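El tangram es, de todos los rompecabezas que he tenido entre manos, el que más tardes me ha robado y el que menos sitio ocupa en el cajón. Voy a intentar contar aquí lo básico, con sus datos y sus discusiones, aunque aviso de que escribo como aficionada y se me va a notar el cariño.

## Qué es

Es un juego de origen chino que parte de un cuadrado dividido en siete piezas: dos triángulos grandes, uno mediano, dos pequeños, un cuadrado y un romboide. Con todas ellas, puestas en plano y sin montar unas sobre otras, hay que reproducir una silueta. Parece poca cosa, ¿verdad? Pues yo estuve una semana entera peleándome con un gato sentado.

En chino se llama *qiqiaoban*, que suele traducirse como «tablero de las siete astucias» o «de la habilidad». La palabra *tangram* es occidental y bastante más tardía, y su etimología sigue sin estar clara. Hay quien ve en ella el nombre de la dinastía Tang unido al sufijo griego *-grama*, y a mí me parece la explicación más razonable, pero no pondría la mano en el fuego.

## Un poco de historia

El juego se difundió en China hacia finales del siglo XVIII y comienzos del XIX. Tiene parientes anteriores, como las mesas de banquete modulares de la época Song, que se juntaban de distintas maneras según los invitados (¡qué envidia de comedor!). A Europa y Estados Unidos llegó en barcos mercantes a principios del XIX, y enseguida hubo una auténtica fiebre: libritos de figuras, juegos de marfil tallado, versiones baratas de cartón.

En 1903 el estadounidense Sam Loyd publicó un libro en el que le atribuía al tangram cuatro mil años de antigüedad y un dios inventor. Era todo una broma suya, y muy buena, tanto que todavía me la encuentro repetida en cajas de juguetería.

## La geometría que hay debajo

Las siete piezas se pueden descomponer en dieciséis triángulos rectángulos isósceles iguales, del tamaño del triángulo pequeño. De ahí sale casi toda la gracia: el cuadrado, el romboide y el triángulo mediano tienen la misma área, dos triangulitos cada uno, y los grandes valen 4.

El romboide es la pieza traicionera. Es la única que no tiene simetría de espejo, así que a veces hay que darle la vuelta, y un principiante puede tardar siglos en caer en ello. Mi amiga Duygu Yurt lo llama «el zurdo» y siempre lo coloca primero; yo lo dejo para el final y así me va.

En 1942 dos matemáticos, Fu Tsiang Wang y Chuan-Chih Hsiung, demostraron que solo se pueden formar trece figuras convexas con el juego completo. Trece, contando el cuadrado de partida. Si se admiten figuras no convexas, en cambio, las posibilidades son infinitas, porque basta con deslizar una pieza un pelín a lo largo de otra.

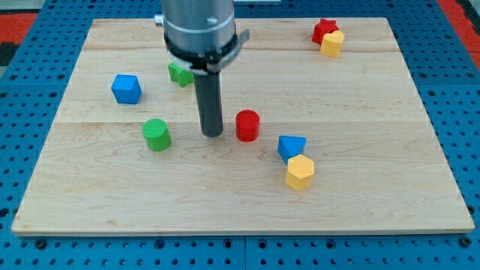

*Bloques pequeños de colores sobre un tablero de madera clara.*

## Paradojas

Lo que más me gusta enseñar en las sobremesas son las paradojas. La más conocida es la de los dos monjes, de Henry Dudeney: dos siluetas casi idénticas, una con pie y otra sin él, hechas ambas con las siete piezas. ¿De dónde sale el pie? Del cuerpo, claro, que es un poquito más delgado en uno que en otro, pero el ojo no lo nota. Hay también cuadrados con agujero y cuadrados sin agujero que juegan a lo mismo.

## Parientes y variantes

El *stomachion*, atribuido a Arquímedes, es mucho más antiguo y tiene catorce piezas. El rompecabezas japonés de Sei Shōnagon usa siete, como el tangram, aunque cortadas de otra manera. Y luego está el huevo mágico, con piezas curvas para formar pájaros – a mí me salen todos con cara de paloma enfadada.

## Materiales y colecciones

Se han hecho tangrams de marfil, madera, hueso, cerámica, plástico y hasta de imanes para la nevera. El mío de diario es de la casa Saraç, de madera de haya, con una esquina roída por el perro. Lo compré en marzo, en un mercadillo de Puldale, junto con un cuaderno manuscrito de 271 siluetas firmado por un tal Benedito Aguiar, y ese cuaderno ha sido mi perdición. Llevo resueltas quince en lo que va de mes. Hay una, un barquero con sombrero, que sospecho que está mal dibujada.

## En la escuela

Se usa mucho en primaria para trabajar áreas, ángulos y fracciones. Funciona mejor si cada crío se recorta el suyo en cartulina antes de empezar, doblando el cuadrado por la diagonal y sin regla. Sobre si mejora la visión espacial a largo plazo hay opiniones para todos los gustos y yo no me atrevo a zanjar el asunto. Entretener, entretiene muchísimo.

## Véase también

- Pentominó
- Cubo soma
- Disección geométrica
- Stomachion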